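Packing up the Arnby store

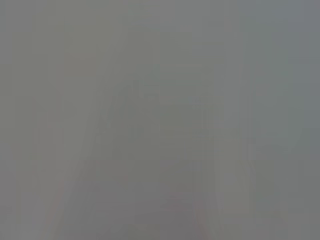 Grey on grey, Arnby, 24 May 2021.

Luana Sampaio has been packing up the Arnby housewares store since October, mostly on her own. The lease is up and the stock is going to a smaller unit at Quintana.

"I thought it would be the heavy things that slowed me down," she says. "It's the lids. Every pot has a lid and they were all on a different shelf."

The inventory listed 3,000 pieces. She has found 2,835 and has stopped looking for the rest. Glasses go in first, wrapped in newspaper, ten to a box. She writes the contents on two sides and never on the top, as the top ends up under another box.

Did she try bubble wrap? "For the first week. It costs too much and it takes up half the truck."

Her old boss, Ademir Godoy, comes by in the evenings to take the shelving down. He keeps the screws in jam jars and labels them by colour of paint.

"He wants to save all of it," Sampaio says. "I told him he can have 100 brackets and the rest goes to the tip."

The kettles are still to do. She plans to start on them Thursday.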